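Home | Business | Sharing | Contact

Statow rents tools by the hour from lockers in Sasmont. Rajkumari Agarwal, who runs its operations, puts the deposit at 2 per cent of an item's value.

"We tried 19 lockers at one site in April," she said. "Usage fell after the first row. We now fit 13."
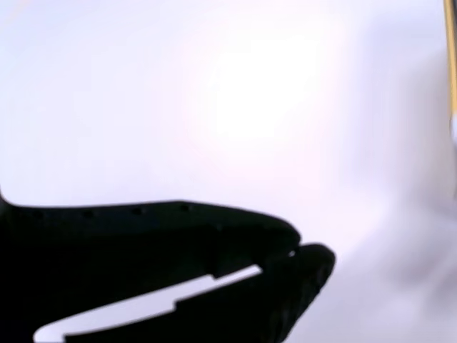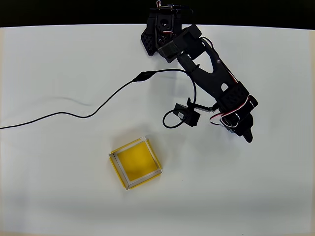 Payment runs through Fitasen. A late return is billed in quarter-hours, and the app locks the account until the fee clears. "Drills are most of it. Ladders don't fit."

August 2021

Comments (2)

pellow: Is the deposit held or charged?

Marit K: Held, in my case. Released next morning.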